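Chapter 6
Pattern, Surface and the Small Room

Most people choose wallpaper the way they choose a dog, which is to say by looking at one in a window and failing to imagine it at home. The sample is the size of a paperback. The wall is the size of a wall. Somewhere between the two, a leaf that looked shy on the counter at the paint store becomes several hundred leaves, all of them awake.

In this chapter we look at what happens when a strong pattern goes up in a tight space, and at the plain things (tabletops, rails, hooks) that have to live beside it. Chapter 5 dealt with large rooms, where mistakes have somewhere to hide. We are now leaving that comfort behind. By the end of the chapter you should be able to read a repeat, judge a background color, and say "it's a bit busy" in language a client will pay for.

We begin with a corner, which is where wallpaper tells the truth. A roll is printed flat and a room is folded, and the fold takes no interest in where the flowers are. 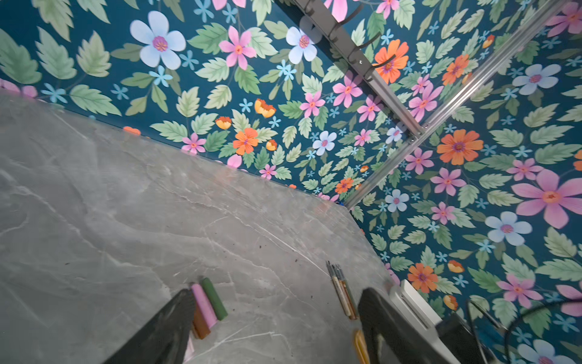

Figure 6.1 Floral paper on a deep teal ground, meeting in a corner above a marble-patterned top.

Two things are worth settling early. The first is the ground, meaning the color behind the pattern. Students tend to name a paper by its flowers, because flowers are what they were taught to draw at age six. The ground does more of the work. Deep teal makes pink and orange look brighter than they would on cream, and it lets pale green leaves come forward as a layer of their own. Put the same blooms on beige and you have your aunt's guest bathroom.

The second is the surface that meets the wall. A light gray marble pattern is a pattern too, though it has the manners to mumble. Its veins are irregular and low in contrast, so the eye rests there before going back up to the garden. The usual mistake is to pick a top with its own strong figure, on the theory that bold goes with bold. Bold does go with bold, in the sense that two brass bands can march down one street.

6.1 Hardware and the busy wall

Sooner or later somebody wants to hang something. In a plain room, a hook is an event. On a dense floral wall, it has to be either dark and simple or so decorative that it joins the planting. Black metal is the safer choice: it reads as a line, and a line is easy to find among petals. A bare silver rail does the same job in a cooler voice, and it gives the eye one straight edge to hold on to.

Hang hooks where they can be used, and then look at them empty, for they will be empty when guests come and buried in coats on every other day of the year.
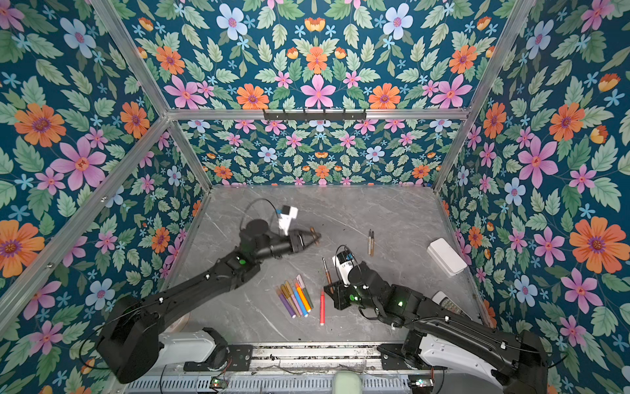

Hollitz disagrees with nearly all of this. Anything fixed across a patterned wall is a scar, runs the argument in the Moulin lectures, and the decent thing is to put the hooks on the back of the door and say no more about it. There is something to that, provided you have a door. Sirier takes a middle path and allows the rail but wants it painted to match the ground, a fine plan until the first scratch.

Our own view is that fittings should be honest and few. If you are working on the Jedosness project at the end of this chapter, you will have to choose a side, and you will have to defend it in front of people who chose the other one.

6.2 Reading the repeat

Every printed paper repeats. The skill lies in knowing how soon and how loudly. Stand back and find the biggest bloom, then look for its twin. Some patterns simply start over. Others are mirrored, so that a flower on one side is answered by its reflection on the other, and the whole wall takes on the calm look of something that was folded while the ink was wet.

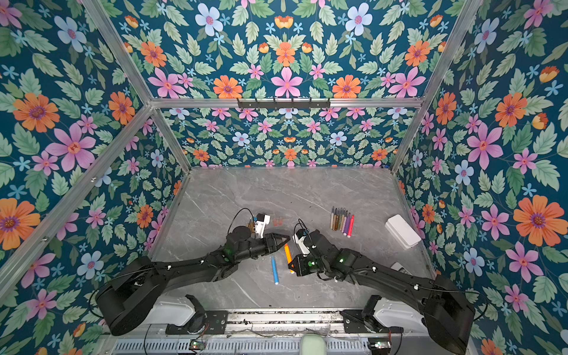 A mirrored repeat needs a center, and a small room gives you very little freedom about where to put it. Mark the midpoint of the back wall before you open the paste. If the axis falls a hand's width to the left, every visitor will feel that the room is leaning, and none of them will be able to tell you why, though several will suggest a new lamp.

Scale comes next. Large flowers in a small space are less foolish than they sound. A tiny print in tight quarters tends to turn to gravel at a distance, while a big orange bloom stays a bloom from wherever you stand. What large flowers do cost you is paper. The bigger the repeat, the more you trim away to make the seams agree, and the offcuts are never quite the right shape for anything except lining the drawer where you keep the other offcuts.

Before going on to Section 6.3, draw the three walls of a small room you know well, laid out flat in a strip. Mark the corners, the midpoint of the back wall and the height of any table or shelf. Bring the strip with you. We will be ruining it with flowers.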